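Coren hand-held grippers: review after a batch of 934 demonstrations

We bought two pairs of the Coren grippers for the Prelville lab in May, to collect training data without tying up an arm. A person holds one in each hand and does the job, and a policy is trained on the recordings. Entwistle, our older kit, used a leader arm and was slow.

Marker cubes
Each gripper carries a white cube with printed patterns, and its position is worked out from those. Two or three faces in view is plenty. Tracking drops out when a sleeve or a hose covers the cube — annoying, but the software flags it. Vacuum cleaner work is a fair test, with the left jaws closed on the metal tube and the long hose looping over the floor.

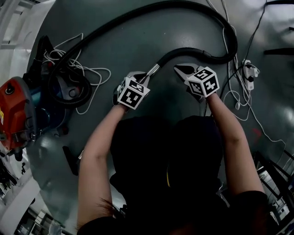
Results
A policy trained on the full batch managed 40 of 45 trials at picking up the tube. Most failures came from the hose pulling the tube round. The group at Trorkcombe has 3,000 recordings and reports the same fault.

Verdict
Good for two-handed work on large, awkward objects. The grips are tiring after an hour and the manual is thin. We have ordered another pair.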